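Open Day at the Clirari Down and Duvet Works

I have wanted to see inside the Clirari works in Wedport ever since I bought one of their quilts in a January sale, so when the open day was announced for 20 Nov 2024 I put my name down that same morning.

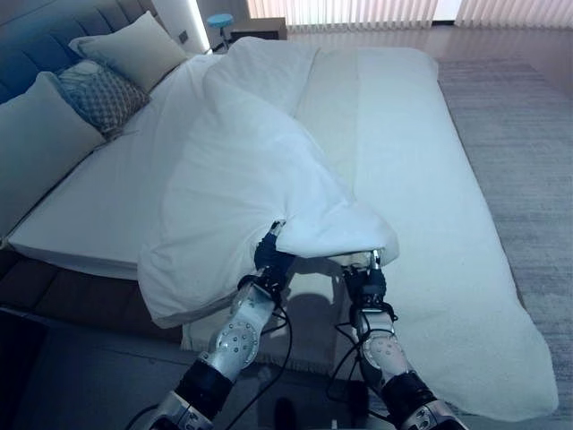 We started in the sorting room, and oh, I could have stayed there all day! The down goes into a tall glass-fronted tower and gets blown upward. The light clusters float right over the top, and the feathers and heavier bits drop back down. Our guide, Do-yoon Sung, let us hold a handful of the best grade and I honest-to-goodness couldn't feel it in my palm. It just got warm.

Next came washing (loud, steamy, smells like a wet dog for a second and then like nothing at all), and then the sewing floor. Every quilt is stitched into boxes before it's filled, with little fabric walls inside so the down can't slide to your feet. Ha-neul Ham has been sewing there for 13 years and showed us how she turns a corner without a pucker. I tried it on a scrap and made 2 puckers and a hole.

The filling station weighs out the down for each box, and they told us a king size from the Porneo line takes 10 hours from cut cloth to finished quilt. I'd have guessed one!

Lunch was dumplings in the canteen, very good, get the pork ones. The shop at the end sells seconds with crooked labels, and I came home with a lap quilt and two pillows on the bus, which was a squeeze.

Parking is tight, so take the Han Street bus if you go. Tickets were free but you do have to book, and wear flat shoes for the metal stairs.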